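Ticket: Author bio missing from show pages
Opened 11/08/2023
Product: Gretetti newsroom CMS, Puvemetti byline add-on
Status: open

Hi all, me again! I host a weekly interview show for Bovberg and I write columns for the same site, so I've got one author profile that feeds both. Since the update my bio shows up fine under the columns, but on the show pages it's blank. Just my name and then a big white gap.

What I've tried so far:

Cleared the cache, twice. No change.

Saved the profile again without touching anything. The bio came back for 8 minutes (I got very excited) and then it was gone again.

Cut the text from 49 words down to 34, in case there's a limit I missed. Still blank on the show pages, still fine on the columns.

Switched the theme to Fülöp on a test page. Bio appears! Switched back, gone. So I'm leaning toward the theme, but I really don't know my way around the templates and I'd rather not poke at them on a live news site.

One more thing, the old bio still turns up in the search box on the site, with my previous job title in it. Maybe that's a separate bug?

Attachment 1 of 1

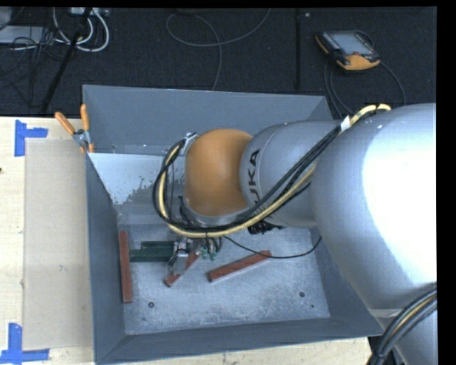
Reply from Puvemetti support: Thanks for the detailed notes. The show template is looking for the bio in a field we renamed in version 2. Please open Profile, then Advanced, and tick "Use old field names". The search box is a separate thing and we've opened its own ticket.

Ticked it, and the bio's back on all the show pages I checked. Yay! Please keep this open until tomorrow in case it drops out again overnight.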